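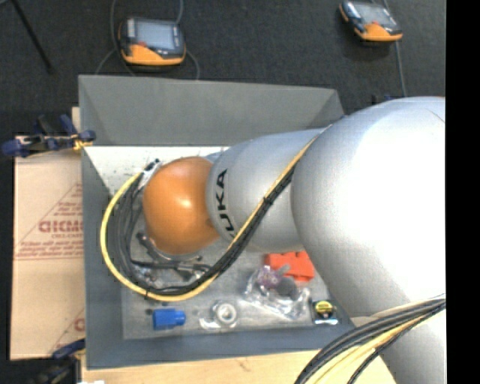
A gray bin with sloping sides, on the light wooden tabletop.

Review: Wendska 2442 Sorting Bin
By Tamsin Goodwin

I have owned more bins than I would care to admit to my sister, and most of them have ended up in the garage holding other bins. So when I tell you I've been using the same one since June and haven't gone looking for a replacement, please understand that for me this is a serious statement!

The Wendska 2442 is a plain gray rectangular bin with sloping sides. There's not much more to it, and I very nearly scrolled past it on the Trnka website because the listing was so short (a size, a price, and one sentence that seemed to have been translated in a hurry). I paid 17 dollars for mine before shipping. It came wrapped in so much paper that I was still finding bits of it behind the radiator a week later.

What sold me in the end was the slope. My old Flurus had walls that went straight up and down, and if you've ever tried to fish the last few screws out of a bin like that you'll know the particular misery of it. Your fingertips push the thing into the corner, the corner holds on to it, and you end up tipping the whole lot out and starting over. With the Wendska you can slide a small part up the side with one finger and it comes right to you. I did this over and over the first evening, just for the pleasure of it, while my tea went cold.

I use it mostly for sorting. People give me jars of mixed hardware, bags of toy bricks, the contents of somebody's late uncle's kitchen drawer, and I tip it all in and pick through it while the radio is on. My friend Jarrah Halliday gave me a coffee can in the spring that held hinges, curtain hooks, picture nails and a surprising quantity of dried beans, and I went through the whole can in one sitting. In the Flurus I'd have split it over two evenings and complained through both of them.

The gray deserves a kind word too. I had wanted the white, if I'm being truthful, as I thought it would look cleaner, but Trnka was out of white and I was impatient. I'm glad now. Brass shows up well against it, and so do black screws, and the color is easy on the eyes when the lamp is on. The one thing that does get lost is dull steel. Old washers in particular can hide from me, and I've taken to running my palm over the bottom before I call a batch finished.

Now for the grumbles, because I do have a couple. The first is that sloping sides cost you floor. The footprint at the top is bigger than the space you get to work in, and if your table is small you'll feel it. I measured for the top, thank goodness, but Jarrah bought one on my recommendation and had to move a sewing machine to make room. I have been reminded of this several times.

The second is noise. A jar of bolts going in makes a tremendous racket, enough to send my neighbor's dog into a state through the wall. I tried a folded dish towel in the bottom and it helped, although then the small pieces snagged in the weave, so now I pour slowly and put up with it.

Cleaning is simple: warm water, a drop of dish soap, an old brush for the corners. I had some oily bicycle parts in it over the summer and the smell was gone after two washes.

I did look at the Plulline before buying, and I know plenty of people love theirs. It's a handsome thing and comes with a lid, but it costs a good deal more and I never use lids. If you need to put your sorting away at night with a cat in the house, the Plulline might be worth the extra to you. I don't have a cat, and my half-finished batches sit out until I get back to them.

Would I buy the Wendska again? I already have, as it happens. The second one is for beads, and it's waiting at the post office.

Four and a half stars, with the half held back for the washers.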